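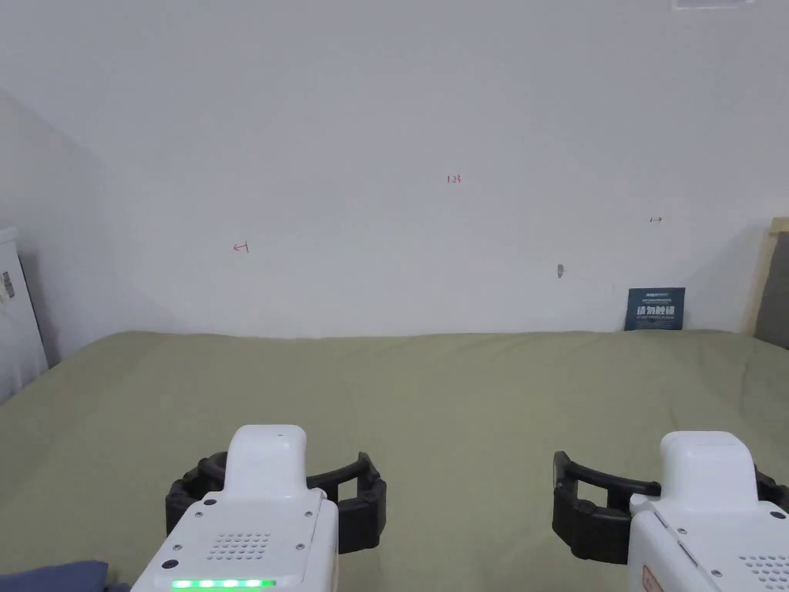
The handwritten "1.23" on the wall, with the green sheet in front.

Does Icing the Kicker Work? A Look at One Season of League Football
Saskia Dunstan, Sports Statistics project report

Every announcer says it. The coach calls a timeout right before a big field goal, the kicker has to stand there and think, and if he misses, the timeout did it. If he makes it, we hear how cool he is under pressure. An idea that explains both results deserves a harder look than it gets.

I went through the play sheets for the Kevham, Eltov, Hapeta and Skodgate home games and pulled every field goal try in the last two minutes of a half. That gave me 21 kicks. The defense called a timeout before six of them. 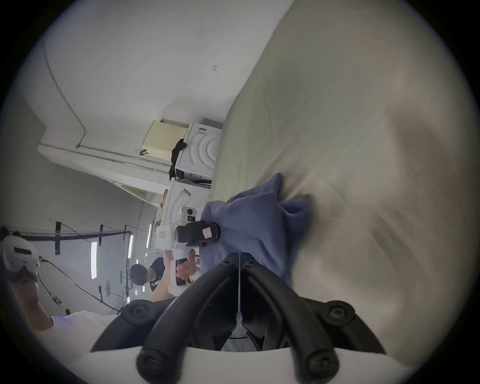 Three of those six kicks were missed. Of the kicks with no timeout, five were missed. So iced kickers missed half the time and the others missed a third of the time, and my first draft stopped there and called it proof. My teacher wrote "of what?" in the margin, and she had a point. Move a single kick from one column to the other and the gap nearly disappears.

Coaches also don't ice at random. They save it for long kicks in close games, and long kicks get missed anyway. Two of the iced misses were by the same Hapeta kicker, on a muddy field in November, from farther out than he had made all year. I would not have bet on him with or without a timeout.
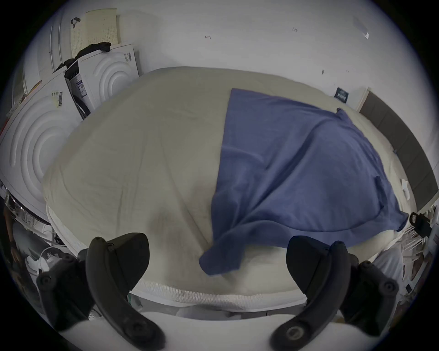 Would a bigger sample have settled it?
Only if the sheets also recorded distance and wind every time, and the Eltov ones often left out both.

I also asked two kickers what they thought. One said he hates the wait. The other said he likes it, as he gets to clear a better spot for his plant foot.

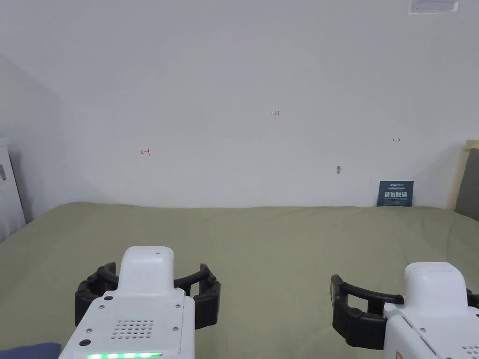
Neither of them could remember which of their own kicks had been iced, so I did not use the interviews in the results. The Skodgate coach told me he "just knows" it works. I asked how he knew and he brought up one kick, from before I was in high school.

My result is that these numbers can't show icing works, and they can't show it doesn't. I would still keep the timeout for my own offense.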